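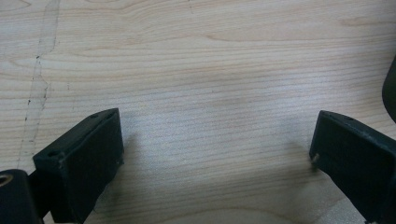 Gripper fingers over a wooden tabletop

About Marsden

Marsden helps small shops plan and pay for their first robot. Dirk Wunderlich and Xiaoyan Cui opened the office in June with two desks and a workbench. We now have a staff of 10.

We price the arm, the gripper, spare fingers, training and floor space before you sign anything. A written budget takes 13 working days. We do not sell equipment or take commissions.

Budget questions go to Hefin Bowen.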